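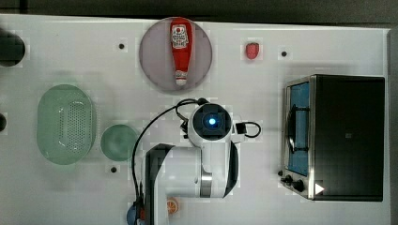 Attachment 1: ketchup bottle on the plate

Ticket opened July 27, 2022
Product: Canpolat countertop meat slicer
Opened by: Saadet Keskin
Status: waiting on customer

Hi there! So I bought the Canpolat for our little catering kitchen, mostly for cured ham, and I love it when it behaves. The trouble is that it won't hold a thin cut. I set the dial to the thinnest mark, the first few slices come off like tissue paper, and then they creep thicker and thicker until I'm basically serving ham steaks. I've cleaned the blade, I've cleaned the carriage, I've tried the ham colder. Same thing every time!

Reply from Ganen Support
Thanks, Saadet. Please check the knob behind the gauge plate. With the machine unplugged, push the plate gently with your palm. Does it move?

Saadet Keskin
Oh, it moves all right. Not a lot, but there's a definite wiggle (and a small click, if that helps). I tightened the knob by hand and ran it again. Got 5 good slices, then back to thick. The motor gets pretty warm too, but I'd been running it for close to an hour by then, with a wedding order for 60 people to get out, so maybe that's on me.

Reply from Ganen Support
The click is useful. It usually means the spring washer behind the knob is worn. We can send the Plirkari washer kit under warranty. Please let the motor rest between batches as well.

Saadet Keskin
Kit came, thank you! Fitted it last night and the wiggle is gone. I did half a leg and the slices stayed thin all the way, so I'm pretty happy. One more thing before you close this: the old manual says to use Bralolix oil on the slide rod and I can't find it anywhere. Is plain food-grade mineral oil okay? I've got a big tasting in September and I'd rather not gum it up.

Reply from Ganen Support
Food-grade mineral oil is fine, one drop on the rod, wiped off after. Leaving the ticket open until you've tried it.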